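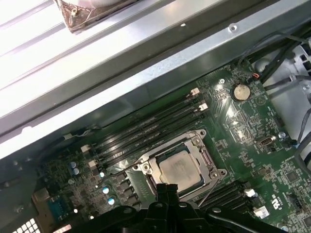 A processor in its socket on a desktop motherboard, with the four memory slots beside it empty.

Lorstead to replace 2,465 office desktops over three budget years

The town of Lorstead will retire 2,465 desktop computers used in its offices, libraries and public counters, under a replacement plan approved in January. The work is divided into three budget years. Machines that cannot run a supported operating system will go first, followed by those with the oldest service records.

The town's equipment register lists 3,541 desktops in total. The remaining machines were bought more recently and will stay in service until the next review. Laptops, servers and the terminals in town vehicles are covered by separate contracts and are not part of the plan.

Dariusz Kalinowski, who manages end-user equipment for the town, said the main constraint was software support. A large share of the older machines have processors that fall below the minimum set by the operating system the town intends to standardize on. Adding memory or a faster drive does not change that, and on most of the affected models the motherboard would have to be replaced along with the processor.

"At that point the case and the power supply are the only original parts left," Kalinowski said. "The labor costs more than the parts, and the warranty position is unclear."

An earlier proposal would have kept the older machines running by moving them to a remote desktop service, with the local computer acting only as a terminal. The town tested this arrangement at the Joly branch library and in the permits office. Response times were acceptable for text work and web forms. They were not acceptable for the mapping software used by the permits staff, and two older scanners could not be connected through the service at all. The proposal was withdrawn.

Retired machines will be handled by Gernuvance, a refurbishing company that already collects printers and monitors from the town. Under the contract, drives are removed before any computer leaves a town building. Drives that pass a health check are overwritten and returned to stock as spares. Those that fail are shredded, and the serial number of each is entered in a log kept by the town.

Memory modules, power supplies and graphics cards will be tested separately. The town will keep a pool of working parts for the desktops that remain in use, as several of those models share components with the ones being retired. Gernuvance may resell complete systems after refurbishment and pays the town a fixed share of the sale price.
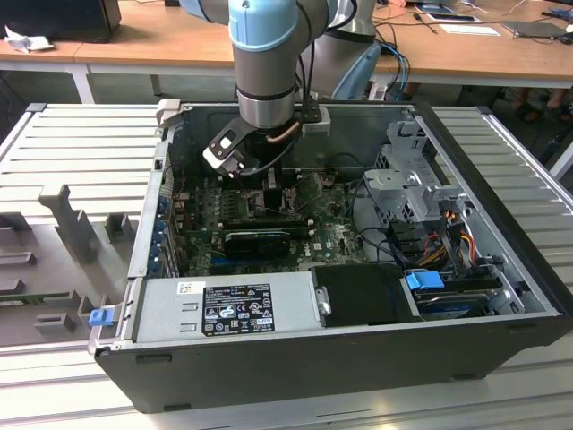 Parts that fail testing will be sorted by material. Circuit boards go to a smelter that recovers copper and precious metals, and steel cases go to a general scrap dealer. Plastic front panels are the least valuable fraction -- the mix of resins and flame retardants limits what they can be used for -- and the contract allows them to be sent for energy recovery if no buyer is found.

The processors are treated as a separate line in the contract. Desktop chips of the affected generations still have a small resale market, mostly for repair stock, and they are light enough to ship in trays. Thermal compound has to be cleaned from the heat spreader before a chip can be graded. Chips with damaged contacts are sent with the circuit boards.

The first stage begins at the Sondgate service center, which has 60 desktops at its public counters and back offices. Replacement there will be done in the evening, after the counters close, with the new machines imaged in advance. Staff have been told to save files to network folders, because nothing stored on a local drive will be transferred.

Libraries follow in the second stage. Public-use computers will be replaced one branch at a time so that neighboring branches can take bookings. The Joly branch will be the first, in part because the test equipment from the remote desktop trial is still installed there and has to be removed.

The replacement machines are smaller than the current towers and mount behind the monitor. They draw less power at idle, and the town expects lower electricity use in buildings where computers are left on overnight for updates. No savings figure has been included in the budget, as most of the buildings are not metered by floor. The smaller format has no room for a full-size graphics card. Staff who need one, mainly in mapping and engineering, will receive tower models under the same purchase agreement.

The plan also changes how the town buys spares. Each department has until now ordered its own, and an audit of storerooms found more than 2,000 unopened items, among them memory modules for models no longer in use. Spares will be held centrally from the start of the second stage, and departments will request them through the same ticket system used for repairs.

Schools in Lorstead purchase their own equipment and are not bound by the plan. They may buy refurbished systems from Gernuvance at the price offered to the town. Sales to residents will be handled by the company directly, and the town will not take reservations.

A progress report is due at the end of each stage. It will list the number of machines replaced, the number resold and the weight of material sent for recycling.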